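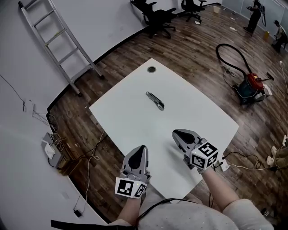 Muteo utility knife: four months in

I have gone through a lot of cheap utility knives, the plastic kind that flex when you lean on them, so I was ready to spend a bit more this time. The Muteo has a silver-gray metal body and a good solid feel, and I liked it from the first box I opened with it!

My first real job was unpacking a whole office order from Kolville. Tape, straps, thick double-wall cardboard, the lot. The knife went through all of it without me having to saw back and forth, and the slider stayed exactly where I put it (my old one used to creep back into the handle halfway down a seam, which drove me up the wall).

The weight is what sold me. At 154 grams it's heavier than most, and you do notice it in a shirt pocket, but on long cuts that weight does some of the pushing for you. I trimmed carpet samples for most of an afternoon in July and my hand was fine.

Blade changes are easy once you've done one or two. The first time I had the button facing the wrong way and muttered at it for a while – the leaflet could use a bigger drawing. Mine came with four spare blades, and I'm still on the second.

A couple of gripes. The body gets slick if your hands are sweaty, and I'd love a bit of texture where the thumb sits. Also, silver-gray on a white table is easy enough to find, but put it down on a workshop bench full of other tools and you'll be hunting for it.

I had a Gora before this and it was decent for the price, just a little loose in the nose after a year. The Muteo has no wobble at all so far.

Would I buy it again? Yes, and I've already ordered a second one to keep in the car.

Score: 90 out of 100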